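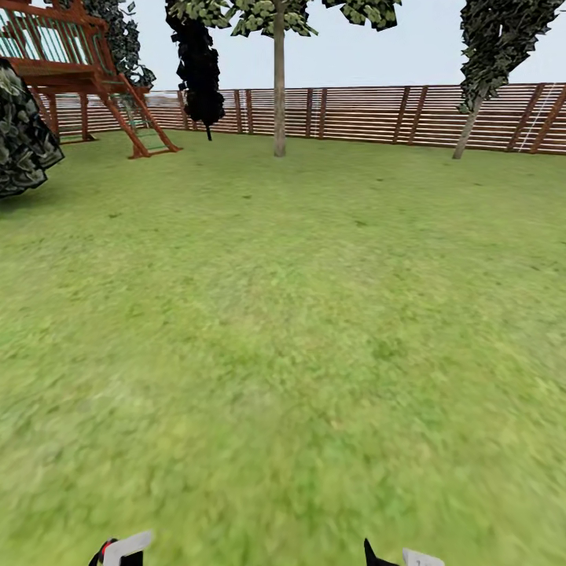

Figure 1. Lawn with a slat fence along the far side (computer render).

Mowing height and water use on small lawns
Project report, Group 4

1. Background
Domestic lawns in the Loditz area are usually cut short in summer and watered in the evening. Garden guides advise a longer cut in dry weather, but they seldom give figures for small plots on clay. The aim of the project was to compare the water needed by grass kept at two heights over one growing season.

2. Method
The trial used a level plot behind the Tedesco building, divided into 20 strips of equal size. Alternate strips were kept at the short or the long setting of the same hand mower. All strips were sown with the same ryegrass and fescue mix. Soil moisture was read with a Bunix probe every Thursday before watering. A strip was watered only when its reading fell below the threshold agreed at the start, and the volume was taken from the hose meter.

3. Results
The short strips received 165 litres each on average over the season. The long strips received less, and the gap was widest in July. Colour scores were similar until June, after which the short strips turned yellow sooner, mainly at the end nearest the path. Two strips were left out of the analysis after the hose joint leaked on to them.

4. Discussion
Shade from the boundary was not measured and may have affected the outer strips. The probe also read high in cracked soil, so some waterings in August were probably late. Rainfall was taken from the station at Ilov, which lies on higher ground. A repeat trial should have its own gauge and should place the two heights at random.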